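Leite textile plant to change wash test for kitchen cloths

October 19, 2021

Household textile maker Ternard will replace the wash durability test used at its Leite plant, the company said in a notice to retail customers. The new procedure applies to dish towels, cleaning cloths and table linen. Bed linen and bath towels stay on the existing schedule until the second phase, for which no date has been set.

Under the current method, a sample is washed and dried repeatedly at a single temperature, then measured for shrinkage along the length and the width. Color loss is graded by eye against a gray scale. The new method keeps the shrinkage measurement but adds a second temperature, a line-dried set alongside the tumble-dried set, and an instrument reading for color in place of the visual grade.

The change follows a review of customer returns that began in May. The plant examined 2712 returned articles from the kitchen range. Of these, 346 were found to have shrunk beyond the limit printed in the product specification, although retained samples from the same production lots had passed the original test. In 99 cases the article had also twisted, so that the side hems no longer ran parallel.

"The samples were dried flat before measurement, and most households do not dry a dish towel flat," said Zuleica Araújo, who heads the test laboratory at Leite. "A cloth that is tumbled with a mixed load takes more mechanical action than our procedure gave it. The limit was correct. The test was too mild for it."

Araújo said the twisting was traced to fabric that had been pulled off square at the finishing stage. Cotton cloth stretched in this way can hold its shape through cutting and sewing and then relax in the first few washes. The plant has reset the tension on 2 finishing lines and now checks the angle between the cross threads and the selvage at the start and end of each roll.
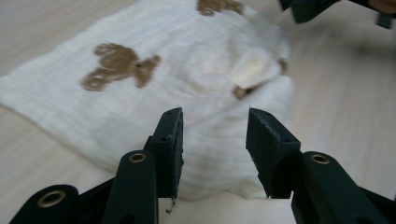
White cloth with brown printed motifs. Printed articles are covered by the new procedure.

Printed goods were a smaller part of the review. Pigment prints sit on the surface of the yarn and are held there by a binder, which must be cured at a set temperature for a set time. If the cure is short, the print can pass a rub test when new and still lose color after several hot washes. The instrument reading is meant to pick up this kind of gradual loss, which visual grading tends to record inconsistently from one operator to the next.

Readings will be taken on the print and on the unprinted ground of the same sample. The second reading is used to detect staining, where color released from the print settles on the surrounding cloth. Samples that fail on either reading will be retested once from a different part of the roll. A second failure holds the lot.

Testing will be split between the plant laboratory and Idar, an outside test house that already handles flammability work for the company. Idar will run one lot in every batch as a cross-check. Results from the two laboratories must agree within the tolerance set in the procedure, or both sets are discarded and the lot is sampled again.

Reinaldo Vieira, purchasing manager at the kitchenware chain Bostov, said the chain would accept the new test report for incoming orders and would stop asking for its own shrinkage certificate. "We were paying for the same measurement twice and getting two answers," he said. Bostov will continue to check seam strength and finished size at its own warehouse.

Care labels will change on some articles. Cloths with a waffle or other raised weave, which shrink more than plain weaves when tumble dried, will carry a low-heat drying symbol where they now carry the normal one. Washing temperatures are unchanged. Stock already labeled will be sold as it is, and the company does not plan a recall.

Retailers holding open orders may request the new report for lots not yet shipped. Requests should quote the lot number from the outer carton and not the article number on the hang tag.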